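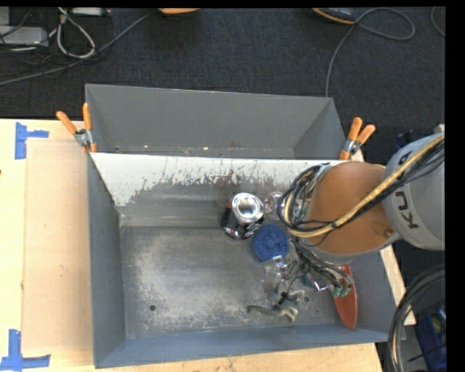 The KUKA arm over the near bin at the Maltdale test bench. A second bin is clamped behind it.

Mixed-item picking moved into its second stage at Maltdale in October 2024, with two stations on the returns line now scheduled to run an arm on the day shift. The test bench stays in use for items the stations have trouble with.

Returns is the hardest area in the building to automate. Orders go out in known cartons, but what comes back is mixed in one bin: cans, scrubbers, wrappers, clear plastic. Shiny and see-through items remain the main source of missed picks, and the bench is loaded with them on purpose.

In the June trial the arm was given 1,898 picks and completed 936 with no help. The rest went to a person, either after a failed grip or because the software declined to try. Abhishek Garg, who runs the bench, has since changed the retry rule. The arm now makes two attempts and then flags the bin. Under the old rule it could keep trying until the line backed up.

For the returns team the main changes are these. Sorters at the two stations will no longer lift items out of every bin. They will clear flagged bins, check condition codes and reset the cell after a stop. The Nollard screens will show the flag and the last attempt. Hand sorting continues at all other stations, and nights are not affected.

Six sorters have finished the cell operator course with Kusum Saxena. The course covers safe entry, restart and gripper checks. It does not cover work on the arm itself, which remains with maintenance. The new role carries the grade agreed in June, and shift patterns stay as they are.

Archana Sandhu has asked that every manual pick be logged with a reason code, including the obvious ones. Code 14 (item stuck to bin wall) was missing from the first card and has been added.

Questions about rotation go to Siham Fakhoury in the returns office. The next course has four places open.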